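Budgeting for a second arm: the parts that aren't the arm

8 min read

The quote for the second arm came in last week and it matches the first one to within a few dollars. That was the easy line. The arm is the one item in the cell with a published price, a part number and a lead time, and it takes up one row in a sheet that now has 21.

I kept a record of what we spent on the first cell, mostly so I would not have to guess this time. The arm and controller together came to a little under half the total. The rest went to things I had either left out of the original plan or put down as "misc." I have removed the "misc." row from the new sheet.

Grippers

The largest miss on the first budget was the gripper. I priced one parallel gripper and one set of fingers. The fingers that came in the box were fine for blocks and useless for most of what we wanted to handle, which is household goods: bottles, plates, cups, lids. Rounded plastic is the worst of it. The wall gives a little under load, the width changes with height, and a pump top makes the whole thing top-heavy.

We have since bought three sets of finger pads. Costar sold us the first two, Plullirgate the third. Pads are a consumable and should be budgeted that way. I now carry a yearly figure for them, plus screws, plus one spare bracket per gripper. A broken bracket cost us nine working days on the first cell, and the part itself was cheaper than the shipping.
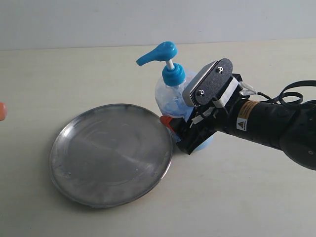
Pump bottle and steel plate on the bench, gripper in close.

Setups with a plate next to a bottle are where I get most of my planning numbers. The gripper body needs room of its own, and that room does not show up in the stroke spec on the data sheet. Before ordering, get the outside dimensions of the housing with the fingers fitted, then lay it out in cardboard next to the real objects at the real spacing. I did this for the second arm and it ruled out one of the two grippers I was considering.

Cables

Second largest miss. The first arm was ordered with the standard cable length. With the controller under the bench and a service loop at the wrist, it did not reach. The longer set was a separate order with a separate lead time. On the new sheet, cable length is measured from a string taped along the planned route, with the arm at full reach, plus slack. Connectors get their own row. So do ties and clips.

The table

I bought the first table on price and it moved. Not much, but repeat tests drifted through the day and I spent a week blaming the calibration. The replacement came from Pevwood and is heavier than it needs to be. I have ordered the same one again. Go for a plain matte top in a single light color if you use cameras at all. Glossy tops cost nothing extra at purchase and a great deal later.

Test objects

This had no row at all in the first budget. It should. Bottles get crushed, lids crack, pumps jam. We now buy in lots of 12 from a wholesale supplier, Türkmen, so that a replacement has the same size and weight as the one it replaces. Buying singles from the grocery store meant that the shape changed every time a brand updated its packaging. Steel plates last more or less forever. They scuff, and I have stopped replacing them for that.

Time

I put labor in the sheet as hours, in its own column, with no dollar figure. Unboxing to first useful motion took 12 working days on cell one. I have written down the same number for cell two, on the theory that what we learned will be used up by whatever has changed in the software.

The used option

I did look at a used arm, a 2020 unit with low hours. The price was good. The controller was one revision behind, which meant a second set of spares, a second set of cables and a second backup routine. Once those rows were filled in, the saving was too small to bother with. If it had been our first arm I would have bought it.

The order goes out in December if the sheet is approved as is. I expect to lose the spare gripper and keep the rest.

Comments (3)

benchnotes: What do you carry per year for pads? We run softer ones and go through a set every couple of months.

Reply from author: Four sets per gripper. Soft pads would be more. I'd take your own rate and add one set for accidents.

t_harrow: Agree on the table. We bolted ours to the floor in the end. Did you price guarding separately or is it in the table row?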